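Sourdough by post: your questions

I'm Sveva Serra and I send out dried sourdough starter under the name Notico. The same few things land in my inbox every week, so I've put my answers in one place.

What do I get in the envelope?
A flat packet of dried flakes and a card with the feeding steps on it. There's enough to start two jars, so keep half back in case the first goes wrong (mine did, more than once!).

How long does it take to wake up?
Usually 6 days, sometimes 7 if your kitchen's on the chilly side. Feed it every morning and don't panic on day three when it goes flat and smells of nail varnish. They all do that.

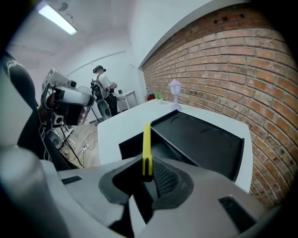 Yellow, pale grey and black.

Which flour should I use?
Whatever you'll keep buying. I'm on Farance strong white with a spoonful of rye, but plain old supermarket wholemeal works well too. Just don't swap flours in the first week, it sulks.

How much do I feed it?
Equal weights of flour and water. I used to keep a massive jar going and threw loads away, and now I hold mine at 150 grams and everyone's happier, including my bin.

Can I go on holiday?
Yes, please do! Give it a feed, leave it out for an hour, then pop it in the fridge with the lid resting on top.
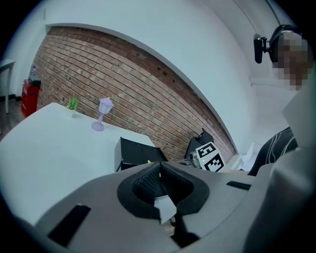
When you get back, pour off any grey liquid, feed it twice and it should be bubbling again by the next evening. The longest I've left one was 17 weeks, and it took a few extra feeds but the bread was lovely.

Mine's gone pink. Is it dead?
Pink or orange streaks mean bin it, jar contents and all. Write to me and I'll post you another packet.

Do you send abroad?
Not at the moment. I tried it last November and the customs forms nearly finished me off. I'll put a note on the order page if that changes.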